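Reledura Classic Film Society
Screening Room Safety Checklist, with inspector's comments
Month: July
Checked by: Shanthi Rathnayake
Start time: 4:10 p.m.
Program that evening: Flallano double bill, 35mm, house open at 6:30

Mark each line OK, FIX or N/A. Comments go under the line. Anything marked FIX in Section A has to be cleared before the doors open.

SECTION A. EXITS AND AISLES

A1. Rear exit doors open fully from inside. OK
A2. Side exit door opens fully from inside. FIX
Sticks at the bottom. Opens with a hard push. Planed down and rechecked at 5:45, now OK.
A3. Exit signs lit. OK
A4. Aisle lights working on both sides. FIX
Row F, left side, was out. Bulb replaced.
A5. No loose chairs in the aisles. OK
Two folding chairs moved to the lobby closet.
A6. Posted capacity matches seats set out. OK
Posted 129. We sold up to the number and stopped.

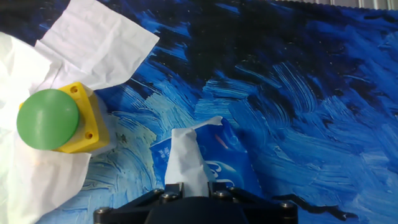
A7. Carpet edges taped down. OK
The strip by the front row is starting to lift at one corner. Will hold for this show. Retape before the Nanayakkara retrospective.
A8. Wheelchair spaces clear, with a companion seat at each. OK

SECTION B. PROJECTION BOOTH

B1. Booth door closes and latches by itself. OK
B2. Fire extinguisher charged and tag current. OK
B3. Lamp house fan running before the lamp is struck. OK
Louder than last month. Bearing may be going. Vudetti quoted us $325 for a replacement, parts only.
B4. Lamp hours logged. FIX
Last 4 shows were not written down. I filled them in from the program sheets, so treat those hours as estimates.
B5. No nitrate film in the building. OK
All reels for tonight are safety stock, edge marks checked.
B6. Film cans stacked below shoulder height. FIX
Stack by the rewind bench was too tall. Split into 2.
B7. Cords off the floor or under a cover. OK
B8. Gloves and face shield on the hook. OK
Shield is scratched but you can see through it.
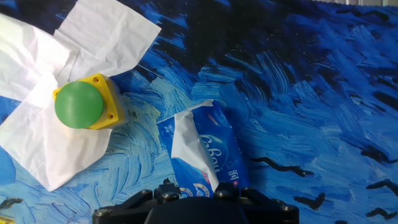
Green button on yellow housing, with white paper underneath.

SECTION C. STAGE AND SCREEN

C1. Screen frame bolts tight. OK
C2. Curtain runs free and stops short of the speakers. FIX
Catches halfway on the right. Left it open for the whole evening. Whoever runs the next show, please do not force it with the motor.
C3. Stage steps have white edge tape. OK
C4. Microphone cord for the introduction taped across the walkway. OK
C5. Speaker stands weighted. OK
One sandbag leaks. Swapped.
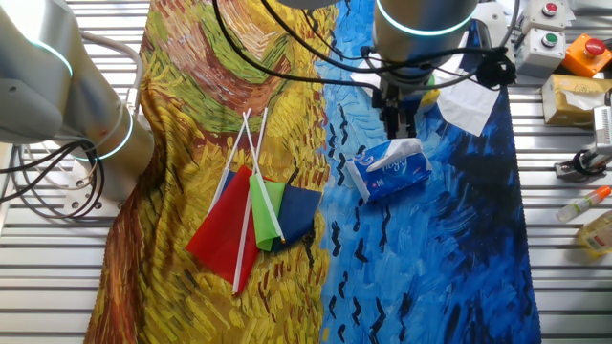

SECTION D. LOBBY AND CONCESSIONS

D1. Popcorn machine on its own outlet. OK
D2. Wet floor sign within reach of the counter. OK
D3. First aid kit stocked. FIX
No burn gel. Low on large bandages. Added to the shopping list.
D4. Poster display easels steady. FIX
The tall one with the Flallano lobby cards leans forward. Moved against the wall. It needs a new back leg.
D5. Emergency numbers posted by the phone. OK

GENERAL COMMENTS

Good overall. The side door and the row F light were both on last month's sheet too, and neither had been touched. Please read the old sheet before starting a new one.

The intermission was short because the first feature started late. That left one person on the lobby stairs when the house came out, and it should be two.

Still open: A7, B3, C2, D3, D4.
Finished 6:05 p.m.
S. Rathnayake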